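데스크톱 PC 분해·조립 작업대 점검표 및 의견
로봇 보조 셀, 정기 점검
점검일: 2022년 12월 5일
점검자: Aatos Ruotsalainen
확인자: Tumelo Modise
작업 장소: Pristham 작업동, 알루미늄 프로파일 작업대
배포: Brolon 유지보수팀, Swanepoel 운영팀

표기 방법
적합 / 조건부 / 부적합 / 해당 없음
조건부와 부적합 항목에는 반드시 의견을 적는다. 적합 항목의 의견은 선택 사항이다.

점검 목적
본 점검은 두 가지를 함께 본다. 하나는 셀의 안전 상태이고, 다른 하나는 사람이 하던 분해·조립 작업 가운데 어디까지 로봇에 맡겨도 되는지에 대한 판단이다. 운영팀에서 5월에 "중고 PC 정비를 로봇이 혼자 할 수 있는가"라고 문의했고, 당시에는 답을 보류했다. 이번에는 공정별로 나누어 적는다. 결론이 공정마다 다르기 때문에 셀 전체에 대한 합격 판정은 하지 않는다.

1. 작업 시작 전

1.1 본체 전원 코드 분리
판정: 적합
의견: 코드를 뽑은 뒤 전원 버튼을 눌러 잔류 전하를 빼는 절차까지 작업자가 수행함. 이 절차는 로봇에 맡기지 않는다.

1.2 전원 공급 장치 개봉 금지 안내
판정: 적합
의견: 전원 공급 장치는 본체에 장착된 상태로 둔다. 어떤 공정에서도 덮개를 열지 않는다.

1.3 정전기 방지
판정: 조건부
의견: 작업자용 손목 접지 밴드는 갖추어져 있음. 그리퍼 손가락 쪽의 접지 경로는 문서로 확인되지 않았다. 드라이브 공정은 진행 가능하나 메모리와 CPU를 다루기 전에 측정 기록을 제출할 것.

1.4 비상 정지 버튼 작동
판정: 적합
의견: 작업자 위치와 출입구 쪽에서 각각 시험함. 두 곳 모두 정상적으로 정지했고, 해제 후 자동으로 재기동하지 않음.

1.5 출입 제한
판정: 조건부
의견: 바닥 표시선이 닳아 잘 보이지 않는 구간이 있다. 새로 칠할 때까지 이동식 차단봉을 사용한다.

2. 작업대 및 본체 배치

2.1 본체를 눕힌 자세의 안정성
판정: 조건부
의견: 측면 패널을 떼고 내부가 위로 오게 눕혀 작업한다. 손으로 작업할 때는 문제가 없지만 로봇은 본체가 밀린 것을 스스로 알지 못한다. 드라이브를 빼는 힘만으로도 본체 위치가 조금씩 달라질 수 있으므로 고정구 보완이 필요하다.

2.2 떼어 낸 부품의 보관
판정: 부적합
의견: 분리한 브래킷은 전용 트레이에 두어야 한다. 작업대 면에 그대로 두면 팔의 이동 경로에 걸릴 수 있고, 사람은 피해 가더라도 프로그램된 동작은 피하지 못한다. 트레이 위치를 정하고 작업대에 표시할 것.

2.3 바닥 전선 정리
판정: 부적합
의견: 작업대 아래에 엉킨 검은색 케이블이 바닥까지 늘어져 있음. 발에 걸릴 위험이 있고, 당겨지면 작업대 위 장비까지 영향을 줄 수 있다. 케이블 덕트로 정리하고 옆에 놓인 종이 상자도 치울 것.

2.4 작업대 고정 볼트
판정: 적합
의견: 토크 확인 표시를 전부 점검했으며 어긋난 표시 없음.

3. 드라이브 공정

3.1 캐디 파지
판정: 적합
의견: 하드 드라이브는 파란색 플라스틱 캐디에 끼운 채로 다룬다. 잡을 면이 분명하고 약간의 오차는 캐디가 받아 준다. 로봇에 맡기기에 가장 알맞은 공정이다.

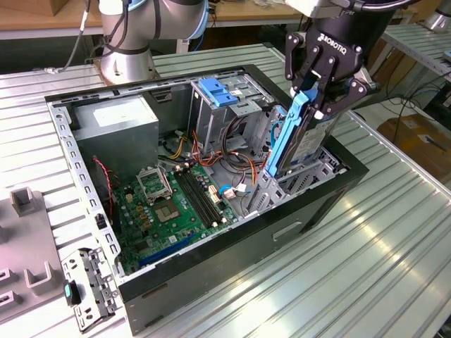
3.2 베이 삽입과 분리
판정: 조건부
의견: 시험 11회를 사람의 감독 아래 실시했다. 이 중 3회는 캐디가 베이 입구에 비스듬히 걸려 작업자가 정지시켰다. 사람은 손끝에 걸리는 느낌이 오면 저절로 각도를 고치는데, 현재 프로그램은 설정한 힘에 도달할 때까지 계속 민다. 삽입 힘의 상한을 낮추고, 걸리면 뒤로 물러났다가 다시 시도하는 동작을 추가한 뒤 재시험한다.

3.3 래치 잠김 확인
판정: 조건부
의견: 로봇은 삽입 위치만 보고 완료로 처리한다. 래치가 실제로 잠겼는지는 작업자가 손으로 당겨 확인할 것.

3.4 드라이브 취급 충격
판정: 적합
의견: 이동 속도 제한이 걸려 있음. 내려놓는 동작도 충분히 느리다.

4. 케이블 공정

4.1 전원 케이블 정리
판정: 부적합(로봇 단독 작업)
의견: 여러 색 전선이 묶음으로 본체 가운데를 지난다. 매번 늘어지는 모양이 달라서 정해진 좌표로는 잡을 수 없다. 시험에서는 전선 한 가닥만 집고 당기는 일이 있어 중지시켰다. 계속 사람이 한다.

4.2 데이터 케이블 연결
판정: 부적합(로봇 단독 작업)
의견: 커넥터의 방향을 맞추는 일과 케이블의 휨을 다루는 일이 동시에 필요하다. Tumelo Modise는 커넥터만 따로 고정해 주면 가능하다는 의견을 냈다. 다만 고정하는 시간이 손으로 꽂는 시간보다 길어서 지금은 이득이 없다고 본다.

4.3 커넥터 분리 시 당김 방향
판정: 해당 없음
의견: 이번 점검에서는 실시하지 않음.

5. 메인보드 공정

5.1 CPU 소켓 노출 상태 관리
판정: 조건부
의견: 고정 금속판을 열어 둔 시간이 길수록 이물질이 들어갈 가능성이 커진다. 작업을 중단할 때는 보호 덮개를 씌울 것. 소켓 위로 팔이 지나가는 경로도 변경이 필요하다. 나사 하나만 떨어져도 보드를 버릴 수 있다.

5.2 CPU 장착
판정: 조건부
의견: 놓는 동작 자체는 감독 아래에서 시험할 수 있다. 방향 표시 확인과 고정 레버를 내리는 동작은 작업자가 한다. 레버를 로봇에 맡기자는 제안은 힘 제어 기록이 더 쌓인 뒤에 검토한다.

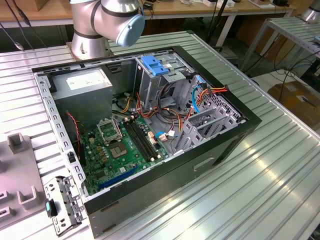 본체 내부, CPU 소켓 고정틀이 열려 있고 메모리 슬롯은 비어 있는 상태

5.3 메모리 삽입
판정: 부적합(로봇 단독 작업)
의견: 양쪽 끝을 고르게 눌러야 하고 필요한 힘이 생각보다 크다. 한쪽만 먼저 들어간 상태를 현재 센서 구성으로는 구분하지 못한다. 숙련된 작업자는 걸쇠가 닫히는 소리로 판단한다. 소리를 쓰는 방법도 논의했으나 작업동 소음 때문에 보류.

5.4 확장 슬롯
판정: 해당 없음
의견: 확장 카드 작업은 범위 밖.

5.5 나사 체결
판정: 조건부
의견: Prirncombe 전동 드라이버를 작업자가 사용한다. 자석 팁의 자성이 약해져 나사를 놓치는 경우가 있으니 교체할 것.

6. 작업 종료 후

6.1 팔 대기 위치 복귀
판정: 적합
의견: 본체 위를 벗어난 위치에서 멈추도록 설정되어 있음. 사람이 본체에 손을 넣기 전에 구동 전원을 차단한다. 대기 상태라고 해서 차단을 생략하면 안 된다.

6.2 공구와 나사 수량 확인
판정: 조건부
의견: 확인은 하고 있으나 기록이 없다. 본체별로 기록지를 붙일 것.

6.3 교대 인계
판정: 조건부
의견: 로봇이 중간에 멈춘 경우 어느 단계에서 멈췄는지 구두로만 전달하고 있다. 인계 양식에 "마지막 완료 단계" 칸을 추가한다.

공정별 판단
드라이브 삽입·분리: 감독자 1인이 있으면 가능. 3.2 보완 후 재시험.
CPU 놓기: 시험 단계. 실제 정비에는 쓰지 않음.
메모리 삽입: 사람이 작업.
케이블 정리와 연결: 사람이 작업.
래치와 레버의 최종 확인: 사람이 작업.

점검자 의견
운영팀 문의에 대한 답은 "아직 혼자서는 못 한다"이다. 모양이 일정하고 잡을 곳이 있는 부품은 맡길 만하다. 늘어지는 것, 눌러서 느낌으로 확인하는 것은 맡길 수 없다. 작업 시간도 따져 보았는데, 드라이브 공정에서 로봇은 준비와 감독을 포함해 본체당 90초가 걸렸다. 숙련자는 이보다 빠르다. 같은 작업이 계속 이어지는 날에는 손목 부담을 줄이는 효과가 있다는 작업자 의견이 있어 함께 적는다.

확인자 의견
위 판단에 대체로 동의함. 단, 4.2는 고정구를 새로 설계하면 결과가 달라질 수 있으니 "사람이 작업"으로 못 박지 말고 다음 점검에서 다시 볼 것을 요청함. 케이블과 부품 보관 문제(2.2, 2.3)는 로봇 성능과 관계없이 바로 조치해야 한다.

조치 요청
2.2 부품 트레이 설치: Swanepoel 운영팀
2.3 바닥 케이블 및 상자 정리: Swanepoel 운영팀, 다음 가동 전까지
1.3 그리퍼 접지 측정 기록 제출: Brolon 유지보수팀
3.2 삽입 힘 상한 조정 및 재시험: Brolon 유지보수팀
5.5 드라이버 팁 교체: 작업동 자체 처리

2.2와 2.3의 조치가 끝날 때까지 자동 운전은 하지 않는다. 수동 저속 운전은 작업자 2인이 있을 때만 허용한다.

서명: Aatos Ruotsalainen / Tumelo Modise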